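Changing employers while a green card case is pending

Posted in Immigration & Work Permits by Haruto Tsuchiya, July 14, 2022

My employer in Hemden filed an immigrant petition for me and it was approved last year. I filed my I-485 in May. I have an offer from another company, Soltport, doing nearly the same work in the same state. Pay is a bit higher and the title is different (inventory analyst instead of stock control specialist).

Can I take the job now or do I have to wait? My current manager says the company will withdraw the petition if I leave, and I don't know whether that kills the whole case. I also have a work card on the way but it hasn't come yet. My H-1B is good for another 22 months.

The job is online grocery orders. I keep the stock records and I'm not on the packing side, in case the duties matter.

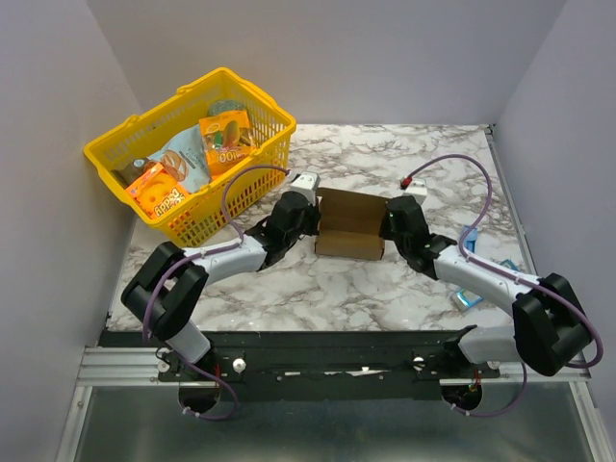

Yellow shopping basket and open cardboard box.

I called one lawyer and the consultation was $300, so I'm asking here first.

Harahap

You need to wait. The rule people talk about is usually called portability, or AC21. The adjustment application has to have been pending for 180 days or more before you can move to a new employer on the same petition. You filed in May, so you are not there yet.

Once you pass 180 days, the new job has to be in the same or a similar occupational classification. The title by itself doesn't decide that. They look at the duties, the job codes, the skills and education required, and the pay. A small raise is normal and shouldn't hurt you. You would send in Supplement J, signed by the new employer, with a letter describing the job.

On the withdrawal: if the petition has been approved for 180 days or more when the employer withdraws it, it generally stays valid for portability. Find the approval date on your I-797 notice. "Last year" probably clears it, but look at the real date.

Ask Soltport for a written description of the duties before you accept anything, and put it next to the one in your labor certification. If the two read alike you are in decent shape. When I moved, mine was two pages and listed the equipment, the software and the kind of goods handled, and I was glad to have it.

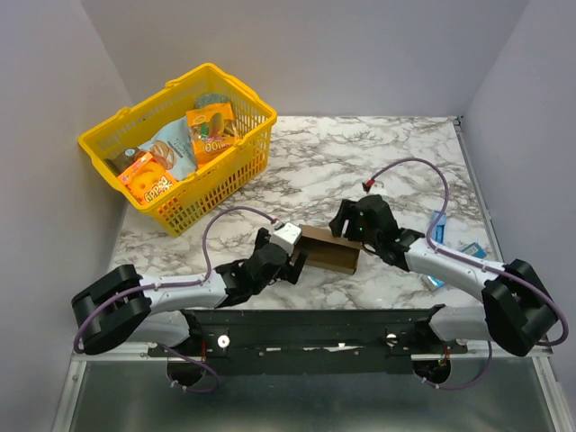
Trukorov

Agree with most of that, but the H-1B is a separate matter and it got skipped. Soltport could file an H-1B transfer for you now, and you could start there once they file it properly. That covers your right to work. It doesn't fix the green card side. If you leave before the 180 days and the old company no longer intends to hire you, the I-485 can be denied, and you might need a new labor certification and petition. You would normally get to keep your priority date.

I waited it out. My new employer held the offer for 5 months when I explained why. Ask them, the worst they can say is no.

Also keep copies of everything, including pay stubs. I got a request for evidence some 2 weeks after I changed jobs and they wanted all of it.

Haruto Tsuchiya

Thanks both. Approval notice is dated more than 180 days back, so that part looks fine. I'll ask Soltport if they can hold the start date and I'll get the duties in writing. I think I'll pay for the consultation too before I sign.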